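Rechercher sur le site Rechercher OK

Ranger et entretenir le réfrigérateur : nos habitudes

Un réfrigérateur mal rangé consomme plus et fait jeter davantage. Les conseils qui suivent valent pour un appareil familial classique, avec ou sans froid ventilé. Pour les modèles à tiroirs fraîcheur réglables, consultez d'abord la notice.

Température

Réglez le compartiment réfrigérateur à 4 °C dans la zone la plus froide. Le chiffre affiché sur la porte n'est pas toujours fiable. Posez un thermomètre dans un verre d'eau, sur la clayette du bas, et relevez-le le lendemain matin avant la première ouverture. Corrigez d'un cran, attendez une journée, puis vérifiez à nouveau. En été, la plupart des appareils demandent un cran de plus.

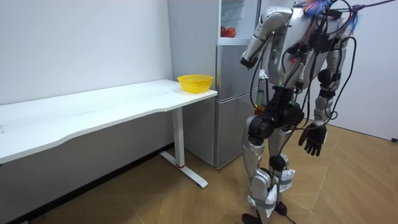 Laissez refroidir les plats cuisinés avant de les ranger, mais pas plus de deux heures. Une grande marmite de soupe refroidit mal : répartissez-la dans des récipients peu profonds. Si vous êtes pressé, placez-les dans l'évier avec un fond d'eau froide.

Qui va où

Viandes et poissons crus dans la zone la plus froide, toujours dans une boîte fermée ou sur une assiette creuse. Restes cuits et laitages entamés au milieu. Confitures, moutarde et boissons dans la porte. Les œufs se gardent mieux sur une clayette que dans la porte, où la température varie à chaque ouverture.

Tomates, bananes, ail et pommes de terre restent dehors. Les salades se conservent bien dans un torchon à peine humide, au fond du bac. Changez le torchon tous les deux ou trois jours.

Soledad Carrasco nous a écrit en avril pour signaler qu'elle note la date d'ouverture sur un morceau de ruban de masquage collé au couvercle. Le ruban se retire sans trace, même après un passage au froid – nous l'avons adopté.

Nettoyage

Une fois par mois, videz une clayette à la fois, en commençant par le haut. Lavez à l'eau tiède avec un peu de liquide vaisselle, rincez, essuyez. Pas d'eau chaude sur une plaque de verre qui sort du froid, elle peut se fendre. Pour les odeurs, 100 ml de vinaigre blanc dans un litre d'eau suffisent. N'utilisez jamais de javel et de vinaigre ensemble.
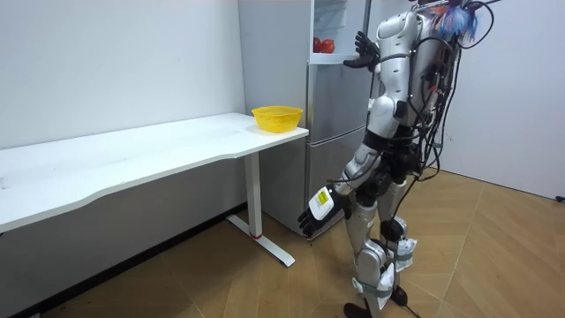 Les joints de porte se nettoient avec une vieille brosse à dents et de l'eau savonneuse. Séchez bien dans les plis. Pour contrôler l'étanchéité, coincez une feuille de papier dans la porte fermée et tirez : si elle glisse sans résistance, le joint est à revoir. Un joint déformé reprend parfois sa forme avec un sèche-cheveux réglé sur tiède, tenu à distance.

Derrière l'appareil

Débranchez, puis passez l'aspirateur avec l'embout brosse sur la grille arrière, deux fois par an. Laissez environ 6 cm entre l'appareil et le mur, sauf indication contraire du fabricant. Sur un parquet, glissez un morceau de moquette retourné sous les pieds avant avant de tirer – les rayures se rattrapent mal.

Le petit trou d'évacuation, au fond, se bouche souvent. Débouchez-le avec un coton-tige, puis versez un peu d'eau tiède.

Dégivrage

Dès que le givre atteint quelques millimètres, dégivrez. Posez une casserole d'eau chaude sur un torchon plié dans le congélateur vide et fermez la porte. Pas de couteau.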